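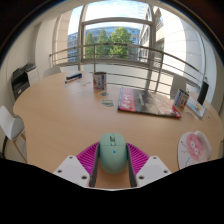
How to Oil a Wood Tabletop

A bare or worn wood tabletop can be oiled at home in a weekend. Most of that time is waiting. The hands-on work for a table that seats four comes to two or three hours, spread over a couple of days.

These steps are for solid wood, or for veneer that was oiled before. They won't work on a top with a sealed lacquer or polyurethane finish. To check, put a few drops of water on a spot near the edge and leave them for ten minutes. If the water soaks in and darkens the wood, oil will soak in too. If it sits there in beads, the old finish has to come off first, and that is a separate job.

What you need

Hardwax oil or a plain wood oil made for tables
Sandpaper in 120, 180 and 240 grit
A cork or rubber sanding block
A vacuum with a brush attachment
Lint-free cotton rags, at least six
A white nylon pad
Gloves and a dust mask
A metal can with a lid, for used rags

I use Vurnis clear oil on pale wood and Brokard on anything darker. A small can does two coats on a dining table with some left over. Check the label for drying time before you start, as the brands differ quite a lot.

Step 1. Clean the top

Clear everything off and wipe the wood with a damp cloth and a little dish soap. Go over it again with clean water and dry it with a towel. Let it stand overnight. Candle wax should be scraped off with a plastic card before you wash. If there is old furniture polish on the wood, rub it with mineral spirits on a rag, open the windows, and wait until the smell is gone.

Step 2. Sand

Start with 120 only if there are scratches or rings you can feel with a fingernail. Otherwise start with 180. Work in straight strokes along the grain, with even pressure, and overlap each pass by half. Finish with 240. You can go up to 280 for a smoother feel, but stop there. Paper in 600 or 800 grit closes the surface so much that the oil sits on top and stays sticky.

Veneer is thin. Skip the 120 completely and count on a few light passes with 180.

Step 3. Do the edges

Edges take more oil than the top, and they show scratches sooner. Sand them by hand after the flat part is done. A straight edge is easy with the block. On a top with a wavy outline and a notch in the side, like the light wood one shown here, the block will only touch the high points of an inward curve, so wrap the paper around a short piece of dowel or a length of garden hose and follow the curve with that. Keep the strokes long and don't stop in one place. Round the sharp corner very slightly with 240 so the oil doesn't wear through there.
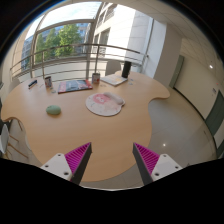
Step 4. Remove the dust

Vacuum the top, the edges and the floor around the table. Then wipe with a dry rag, and once more with a rag that has a little mineral spirits on it. Dust left on fine, pale grain dries into the oil as gray specks, and a light top with a curving edge tends to hold it in the inward parts, so run the rag along those twice. Let the wood dry for half an hour.

Step 5. First coat

Stir the can, don't shake it. Pour a small amount on a rag and spread it along the grain, one section at a time. The wood should look wet but have no puddles. Wait 15 minutes, then wipe off everything that hasn't soaked in. This is the step people rush. Oil left standing turns tacky and has to be rubbed off with the pad and fresh oil.

Let it dry overnight with a window open a crack.

Step 6. Second coat

Rub the top lightly with the nylon pad, wipe off the dust, and put on a thinner coat. Wipe it dry after ten minutes. Two coats are enough for most tables — a third makes sense on a desk or a kitchen table.

Used rags

Rags with oil on them can heat up and catch fire on their own. Put them in the metal can, cover them with water and close the lid. Never leave them in a pile or in the trash.

Using the table again

Light use is fine after 24 hours. Wait a week before setting down anything wet or hot, and use coasters for the first month. Put on a thin fresh coat when water stops beading, usually once or twice a year.

Martim Baptista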